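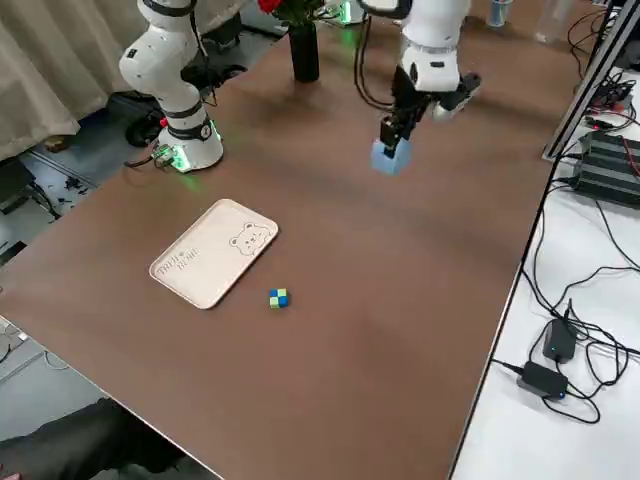

Label printer skips a label and the text moves down

Opened: June 14, 2018
Opened by: Emiliano Garrido
Handled by: Stelios Tsoukalas, Brostau support desk
Product: Teron desktop label printer, USB connection
Software: Leiva Labels
Site: Arstead
Status: Closed

Description from the user

Good morning. We use the Teron for the inventory labels of our equipment and supplies. Since I changed the roll, the printer does not keep the position. The first labels of a job are correct. After some time the text begins a little lower on each label, until the last line is printed on the gap and on the backing paper. Then the printer feeds one blank label, and the next one is correct again. The light on the front stays green and there is no message of error in the software.

What I did before writing to you:
- I turned the printer off and on.
- I took out the roll and put it in again.
- I cleaned the print head with the pen that was in the box.
- I printed from another computer. The result is the same.

The label is 91 mm long and the material is the soft white plastic one. I attach a scan of a strip of labels where the movement is easy to see. I have over 400 labels to print before the inventory closes, so I would be thankful for a quick answer.

Reply from Stelios Tsoukalas

Hello Emiliano, thank you for the scan, it helps a lot. When the text drifts slowly and then jumps back, the printer is usually measuring the gap badly. Please do a media calibration:

1. Turn the printer off.
2. Load the roll and close the cover until both sides click.
3. Hold the feed button and turn the printer on. Keep holding until the light blinks the second time, then release.
4. The printer will feed several labels and stop. The edge of the last one should be exactly at the tear bar.

Please tell me where it stops. Also, is the new roll the same part number as the old one?

Update from the user

I did the calibration two times. The first time it stopped with the edge approximately a finger's width after the tear bar. The second time it was correct, and I printed a short job without problem. With a longer job the movement came back.

About the roll: I must correct myself. The old roll was paper. The new one is plastic, and I ordered it from another seller. The width is the same and I believed this was enough.

Reply from Stelios Tsoukalas

That explains part of it. The backing of the plastic labels is often thicker and more transparent to the sensor than the backing of the paper ones. Open the printer settings in Leiva Labels, go to Media, and look at the field Sensor Type. It should say Gap. If it says Continuous, the printer is not looking for the gaps at all and only counts the length that you typed.

In the same window check Label Height. Please measure one label with a ruler, without the gap, and compare.

Update from the user

Sensor Type was on Gap, so this was fine. Label Height was wrong. I had typed the length of label plus gap together, from a note that my colleague left on the printer in December. I have now 91 in the field and 2 in the field for the gap.

It is better. The text does not go out of the label anymore. But it still moves a little, and one blank label comes out from time to time. I have also noticed that the blank label comes more often when the roll is full, and almost never when I cut a piece of the strip and feed it by hand. Maybe this is useful for you.
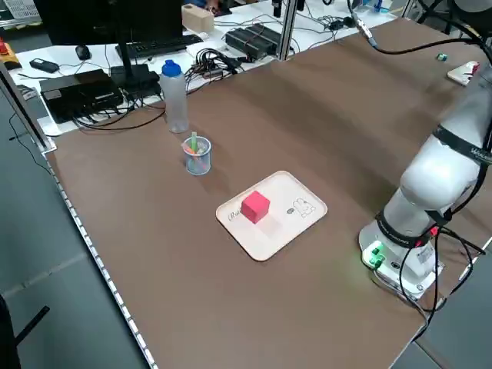 Before we go on with the sensor, I want to ask a question about the material, in case we must change it. I bought the plastic labels because the paper ones came off from everything that is round. The soft label bends well and keeps its corners down, and on flat surfaces I do not see any advantage. So if you tell me that the plastic is the cause, I can live with two rolls: paper for a flat item such as the cream tray, and the plastic only for the shapes that curve, like the clear pen cup or the water bottle with the blue cap. Changing the roll in the middle of the work would be annoying, and I would need to calibrate each time, if I understand correctly. Is it possible to save a profile for each material?

Reply from Stelios Tsoukalas

Yes, you can save a profile for each material. In Leiva Labels, once the calibration is good, choose Save Media As and give it a name. The sensor values are stored with it. You will not have to hold the button again unless you change the seller.

Your remark about the full roll is very useful. A full roll is heavy, and if the holder brakes too much, the rubber roller slips. The printer thinks that it has moved the label, but the label has moved less. Can you please check these points:

- The side guides of the holder should touch the roll without squeezing it. You should be able to turn the roll with one finger.
- The strip should come from the top of the roll, with the labels facing up.
- The rubber roller should be clean. Glue from plastic labels makes a shiny band on it. Wipe it with a cloth and a little isopropyl alcohol, turn it by hand, and let it dry.

Please do not use the cleaning pen on the roller. It is made for the print head.

Update from the user

The guides were too tight. I had pushed them completely against the roll, as I thought it must not move. There was also a shiny band on the roller, on the left side only. I cleaned it and waited until it was dry before closing the cover.

After this I did the calibration again, it stopped at the tear bar at the first attempt, and I printed one long job with the full roll. No blank label and no movement. I compared the first label and the last one against the window, one over the other, and the lines match.

I have saved the profile with the name PLASTIC 91. For the paper I will do the same when I have that roll in my hands.

One small remark for your manual: on the page about loading there is a drawing of the guides, but no sentence that says how tight they must be. I read this page three times.

Closing note, Stelios Tsoukalas

Causes: label height entered with the gap included; guides too tight on the roll; glue on the rubber roller. No defective part, no replacement sent. I passed the remark about the loading page to the person who edits the manual. If the drift returns, please reply to this same ticket and attach a new strip, and write which profile was active.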